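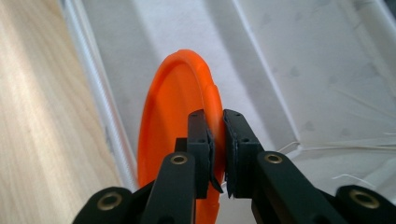 No. 61

Quick one tonight, it's late and the dishwasher is doing the noise again. December. Dark at half past four. The field behind the library is a swamp and league is off until the ground firms up, so naturally I've been thinking about summer league nonstop.

Mostly about how we played it last year, which was badly. And had a great time.

For anybody new – I play pickup ultimate in Brevport, Thursday evenings, and in the warm months there's a proper league with teams and a schedule and everything. Ours is called Plusero. No idea why. Ilham Sqalli named it before I joined and she won't say. I've asked.

So. Things I want to do different this year, written down so I can't pretend I forgot.

Throwing. I've got a backhand. It's fine. My forehand is a disgrace. Goes out flat, gets about halfway, then rolls over and dies like it's tired. Fouad Badawi watched me for one warmup and said "you're throwing with your whole arm." Yes Fouad, it's attached. But he's right, it's wrist. All wrist. Elbow in, snap, done. I stood in the garage last weekend snapping a disc into an old comforter hung off the rafters and by the end it was going straight maybe half the time. Progress! My forearm hurt for two days after that, so maybe less enthusiasm next time.

Also the wind. I always throw too high into a headwind. Know it, do it anyway. Disc goes up, disc comes back, everybody turns and looks at me. Low and hard and more spin. I'm writing that on my hand.

Running. Ugh. I'm slow and getting slower. Started going up Tusirgate hill before work, not every day, let's not get carried away. There's a bench at the top and I sit on it longer than I ran. The app says 3,522 steps there and back from my front door, which seemed like way more until I looked it up and apparently it's nothing. Whatever. It's up hill, it should count double.

Cleats. Finally threw out the old pair, the left one had a split you could get a thumb in. Got new ones at Naciri, the little sports place next to the dry cleaner. The guy let me jog up and down the aisle for ages and didn't try to sell me socks. Then I bought socks. Good socks though. If you're on wide feet like me go there and try stuff on, don't order online, I've sent back so many pairs the mail carrier gives me a look.

Defense. I ball-watch. I can hear Ilham yelling "find your person" in my sleep. The thing is I do find them, and then somebody lets go of a really pretty throw and I stop to admire it, and my person is standing in the end zone with both arms up. That's a concentration thing and I don't know how you practice it. Video games? Chess? Suggestions welcome.

Calling fouls. For non-players, we don't have refs, you make your own calls and talk it out. I love this about the game and I'm terrible at it. I got absolutely flattened in the semifinal and said "no no, I'm fine" from the ground, when I should of called it. We lost by 2. Still think about that in the shower. It isn't rude to make a call, it's how the game is meant to work, and I'll be repeating that to myself all spring.

What else. Bring more water. Bring a towel. Stop eating a burrito an hour before, I mean it this time.

Oh and carpool – if you're coming from the south side and need a ride once we start up again, leave a comment or text me. I've got room for three plus bags if nobody minds the dog blanket. There's dog hair on it. There's dog hair on everything.

The league email went out this morning by the way, check your spam, mine was in there. Sign-up is the same form as last year and they want teh fee up front now instead of at the first game. The list has 1,037 people on it apparently?? Where are they all when we're short a player in July.

Okay, bed. Next post will be the chili recipe, I know I said that last time. Still can't find the card it's written on, I think it's in the drawer with the batteries.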